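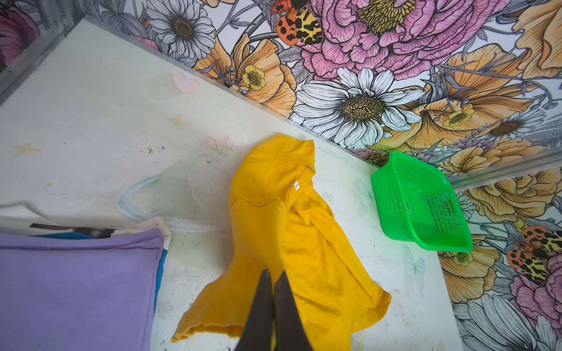
Udier: a two-finger arm for picking up cloth
Shop gallery, Wimdale shared workshop
Page kept by Ayuba Abugri

Udier is a tabletop arm I have been building in the shared workshop in Wimdale, with some parts made at home in the evenings. It is meant to pick up a piece of clothing that has been dropped in a heap and put it somewhere else. Folding is a separate problem and I have not started on it. I began in March with the base and worked outward to the fingers. The notes under each heading are short. Longer ones are in the binder on the shelf over the bench, and anyone in the shop can read them.

Base

Steel plate with four leveling feet. The first plate was too thin and the whole arm rocked when it reached forward. The second is twice as thick and came from the scrap rack. It is clamped down, with no bolts through, so the bench can go back to other people when they need it.

Shoulder and elbow

Both joints use Venckus servos with a belt reduction. I tried direct drive on the elbow first and it buzzed at full reach. The belts need tension checked after every long session. There is a mark on each pulley in white paint pen, and if the two marks don't line up at the home position the belt has skipped a tooth.

Wrist

One rotation and one tilt. The camera is mounted at the wrist and looks down past the fingers, so the fingertips are always in view near the bottom and middle of the picture. I tried it on a pole over the bench for a while. The arm kept blocking its own view at the moment of the grab, so the camera moved to the wrist and stayed there.

The wrist bracket is on its fifth version. Version three cracked along the layer lines. Version four held up but put the camera too close and the focus was soft.

Fingers

Two long fingers, dark gray to black, narrow toward the tips. The earlier pair were short and wide, and they pushed cloth away before they could close on it. The narrow tips press into a fold and have something to pinch. I lengthened them by 14 mm after the first week and have left the length alone since.

The tips get wiped down before each run. Lint builds up on them faster than I expected and makes them slide.

Work surface

White tabletop, scuffed and smudged, with some small stickers on it: a pink heart, some pink flowers, and a couple of pale butterflies that are hard to see. I have left them where they are. The vision code treated the heart as an object until I raised the minimum size for a target, and that fixed it for all of the stickers.

Panels

Flower wallpaper on two sides of the top. Peonies, daisies, poppies, small buttercups, and moths with spotted orange wings. It is a very busy pattern, and that makes it a useful background to test against. A segmentation that only works next to plain white isn't much good in a house. Most of my early false targets were in the orange poppies. The yellow flowers gave less trouble than I expected, even with a yellow cloth on the table.

Yellow cloth

Mustard cotton, crumpled, near the middle of the table with the fingertips pressed down into it. There is a small white tag by the seam at the top. The code likes the tag because it is a bright patch with sharp edges, but a tag is a poor place to grab, so it is masked out now. The target is the nearest fold with enough shadow along one side.

Purple, blue and white

The purple cloth is folded flat at the lower left, with a strip of blue along its right edge and a white layer above it. Flat folded pieces are harder for this gripper than heaps. There is no ridge for the tips to close on. I have one routine that slides the fingers in from the side and it is not reliable yet.

Clear plastic

A sheet of clear plastic lies between the purple and the yellow, partly under the yellow. The camera reads straight through it to the white table, with only a faint bluish line at the curved edge. This is the hardest thing I have asked the code to find. At present it doesn't find it, and the arm plans as if the plastic were bare table.

Green basket

Bright green plastic with square holes in the sides, tilted near the corner. It throws a green tint on the white surface next to it. My color threshold counted that tint as part of the basket, so the outline came out too wide. Tightening the saturation limit brought it in. The drop routine needs the direction of the opening, and it gets that from the rim.

Wiring

All cables run down the back of the arm in one braided sleeve. The wrist cables have a service loop at the elbow. Before the loop was there I pulled a connector out twice by turning the base too far. The connectors and the sleeve came from Trirkimley, which had them in stock and cut the sleeve to length at the counter.

Power

One 12 volt supply for the joints and a separate small one for the camera and the computer. When they shared a supply, the camera dropped out each time the shoulder started to move. The stop button cuts the joint supply only, so the log keeps recording after a stop.

Grab routine

Move over the target, lower until the motor current rises, open slightly, press, close, lift slowly. The press step was added late. Without it the tips closed over the top of the fold and came up with nothing between them.

Numbers from the last full Thursday session: 31 tries on single heaps, 12 of them dropped or missed. Most of the drops came early in the lift. I slowed the first part of the lift after that and have not repeated the full set yet.

Still to do

Softer pads for the tips. I have two kinds of rubber to compare.
A better belt tensioner on the elbow.
Side entry for flat folded pieces.
Some way of detecting clear plastic, possibly with a lamp at a low angle.
A cover for the base electronics, to keep sawdust out when the table saw is running.

Using the files

Drawings for the fingers, the wrist bracket and the base plate are in the shop's shared folder under Udier. The finger drawing marked "long" is the current one. Please don't use bracket version three. If you build a set and change something, leave a note in the binder with the date and what you changed. I am usually at the bench after 7 p.m.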